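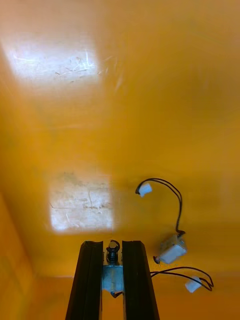

Home Explore Notifications Messages Profile

Sushil Bansal

Okay, people keep asking me when a machine is going to do their dishes, so I'm doing a thread. I fix small appliances for a living and I've spent way too much of March 2026 reading about robots on my lunch break.

Short version: shop floor, kind of. Kitchen, no. Long version below (sorry, it's long!)

Start with what they're already good at. Same part, same spot, same angle, all day. My cousin's line over in Cetbridge has had arms doing that forever and they never get bored. I get bored after 5 screws.

Now hand one a part with wires on it. Wires flop. They curl back on themselves, they hook around whatever's next to them, and the plug at the end points wherever it feels like. You and I just grab it and our fingers sort it out.

Sorting loose parts out of a bin sounds like the dumbest job in the building. It was my first job at the shop in Dendthorpe and I was bad at it for 4 weeks! Harnesses all over the bench, connectors facing every which way, my boss sighing behind me.
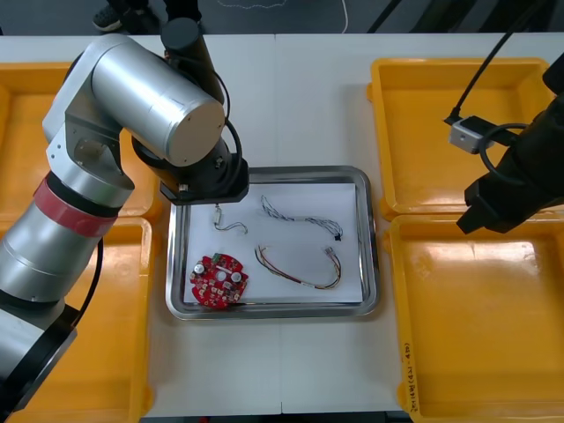 And a board is easy next to a harness. A board keeps its shape. You find the edge, you pick it up, done. A harness is a different shape every time you set it down — even the same one, even if you're careful.

Shiny stuff is its own headache. Glossy plastic, polished steel, anything that throws the ceiling light back at you. I squint at it too, so I can't be too smug.

Somebody asked about laundry. Laundry is basically one giant floppy harness with sleeves. I watched 263 seconds of a towel getting folded the other night and I was rooting for the thing like it was a playoff game. The towel came out okay. I would've refolded it.

What I'd pay for right now: something that takes a box of 200 mixed parts and has them laid out by type when I get in. Doesn't need to be fast. It can have all night!

Dishes? Ask me again in a few years. Wet, slippery, stacked wrong by my kids, a fork hiding under everything. I'd want to see it handle a plain old wire plug first, over and over, with no one helping.

Anyway, back to a blender. Replies are open if you've got one of these arms at work — I want to hear what it drops.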